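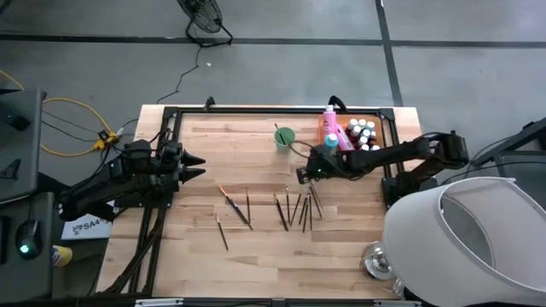
What do you do when you inherit a boat you can't sail?

Keep it until somebody makes you decide. I kept mine for two years, in a slip at Torgate that cost more every spring, and I visited it the way you visit a relative who doesn't much like you.

The boat was my aunt's. She called it the Kaewmanee, after a cat she'd had (white, one blue eye, one gold, mean as a snake), and she had sailed it up and down that coast for most of her life, usually alone and usually in weather that kept everybody else in the bar. She left my cousin the house. She left me the boat and a coffee can full of keys, and I've never owned so many keys to so few doors in my life.

I should say I get seasick. I get seasick on docks. My aunt knew this because I once threw up in her hat, and she left me the boat anyway, so either she was making a point or she'd filled out the form in a hurry.

Then in April the marina wrote to say they were raising the fee again and I owed them $496 by the end of the month. It's not a huge sum! But I was sitting at my kitchen table with the car insurance bill right next to it, and I said out loud, to the toaster, okay, that's it, I'm selling the boat.

There was a man in Nestano who wanted it. He'd seen my ad and he offered $3,000, cash, if I could get the boat over to him. Nestano is straight across the bay. You can see it from the slip on a clear day, the church and the water tower and the big white Getness sign over the cannery. I told him no problem. I don't know why I said that. I think I wanted to sound like a person who had a boat.

Paying somebody to bring it over would have been the smart thing, and I did ask. The woman at the fuel dock looked at me over her glasses and said, "It's got an engine, doesn't it?" I said I believed it did. "Well then," she said, and went back to her crossword, and I was so embarrassed that I walked right down to the boat and started trying keys.

The engine key was the one with the green tape. It caught on the fourth try and made a noise like my uncle getting up off a couch. She spent the next hour (the fuel dock woman, I mean, she came down after all, still carrying the crossword) showing me forward and reverse and how to look behind me. She told me to go at seven in the morning, when it would be flat. She told me to eat crackers. She said if I hit anything, hit it slowly.

So at seven the next morning I went. I'd had ten crackers and no sleep. The bay was flat, just like she'd said, and sort of the color of dishwater, and there wasn't a soul out there except one guy in a skiff who waved at me like I belonged. I waved back. I nearly went into a buoy doing it, but I waved back.

I'd figured on being sick by the breakwater, and when I got past it I was still fine, and I kept checking, you know, the way you keep poking a tooth. Fine. Fine. Still fine. I had my aunt's old jacket on because it was hanging in the cabin and mine was too thin, and around the middle of the bay I put my hand in the pocket and found a peppermint and a folded piece of paper.

I'd love to tell you it was a letter. It was a grocery list. Onions, lamp oil, stamps, cat food. The cat had been dead for years by the time she bought that jacket, I was with her when she bought it, so I stood there with one hand on the tiller trying to work out what she wanted with cat food. A stray, maybe. Some marina cat. I'd never seen her with one, but then I'd hardly ever come to see her on the boat, had I? I'd come to the house, on holidays, and looked at my watch.

I ate the peppermint. It was terrible, it was mostly lint.

And then I was sick, all over the side, right there with the Getness sign close enough to read the small letters underneath. I hung on to the rail and laughed and was sick again, and the boat just chugged along in a big lazy curve without me. By the time I'd wiped my face we were pointed back at Torgate.

I could have turned it around. I knew how, I'd had a whole hour of lessons. I could see the man standing on the dock at Nestano, or I could see a man, anyway, in a red cap, with his hands on his hips. I looked at him for a good while. Then I left the tiller where it was.

The fuel dock woman was outside with her coffee when I came in. I hit the dock, but I hit it slowly. She took my line and tied it off and didn't ask about Nestano.

"Did my aunt have a cat down here?" I said.

"She fed one," she said. "Big gray thing. Sleeps behind the ice machine."

"Who feeds it now?"

She thought about that. "I do, when I remember."

I called the man from the pay phone by the showers and told him the boat wasn't for sale, and he called me a few things, and I said that was fair. Then I paid the marina their $496 with money I was supposed to be giving to the insurance people, and walked up to the store in my aunt's jacket with the list in my hand. They were out of lamp oil. I got the onions, I got the stamps, and I got the good kind of cat food, the kind in the little cans, and went and sat down by the ice machine with the lid peeled back to wait.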